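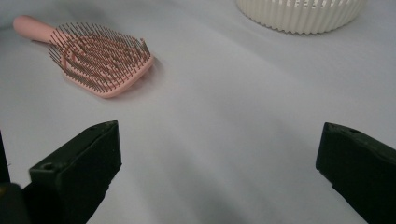 Category: Talks & Handouts / Fossil Preparation

Speaker notes: Consolidating pyritized ammonites before sale or storage
Edmund Kaczmarczyk, Harkine Mineral and Fossil Club
January 8, 2026

Slide 1. Title. Leave up while people sit down. Mention that handouts are by the door and that questions go at the end, except for safety questions.

Slide 2. Scope. Pyritized ammonites from marine shale only. I will not cover opalized material, bone, or anything in amber. Pyrite in wood behaves differently and needs its own talk.

Slide 3. What pyrite decay is. Iron sulfide reacts with oxygen and water vapor. Products are iron sulfates and sulfuric acid. The sulfates take up more room than the pyrite did, so the specimen cracks from inside. The acid attacks labels, card trays, and any calcite left in the chambers. Pass the decayed fragment around in its closed jar. Jar stays closed.

Slide 4. The survey. 291 specimens, all from the Śliwiński collection, bought as one lot in August. Stored in card trays in an unheated outbuilding before that. Of these, 14 showed white or yellow powder on arrival. All 14 had fine-grained pyrite on the broken face. Coarse, bright crystals did better. Point to the pale column in the chart; the printed handout has it in gray.

Slide 5. Humidity. Fine-grained material should be kept as dry as practical. I use sealed boxes with dry silica gel and an indicator card in each. Check the card monthly. Do not put calcite-rich and decaying pyrite specimens in the same box.

Slide 6. Cleaning. Dry methods first. Soft brush, wooden pick, low-pressure air. No water. No household rust remover. If powder is present, brush it off under extraction and wear gloves. Bag the dust.

Slide 7. Neutralizing. Ammonia vapor in a closed chamber, used under a fume hood. It treats the acid but does not remove moisture. Ethanolamine thioglycolate is the other option; it stains some matrix, so test a spot first. Neither makes a bad specimen permanent. Say this twice.

Slide 8. Consolidants. Acrylic resin in acetone, thin first coat, brushed on. Let the solvent flash off fully between coats. Suminen asked whether a surface coat keeps air out. It slows vapor, but it is not a seal. Two coats is my limit, after which the ribs start to look wet and fine suture lines get hard to read.

Slide 9. Disclosure. Anything consolidated, filled, or repaired goes on the label and on the sales listing. Include resin type and date. "Stabilized" alone tells the buyer nothing. Show the Vellura label template and leave it up long enough to copy.

Slide 10. Questions. If asked about oil or wax: no. Both trap powder and are difficult to remove later.

If short on time, skip slide 7 and refer to the handout.

Filed under: pyrite, ammonites, preparation, storage

This site uses cookies to remember your display settings. Accept | Decline

© Harkine Mineral and Fossil Club | Contact the web editor | Back to top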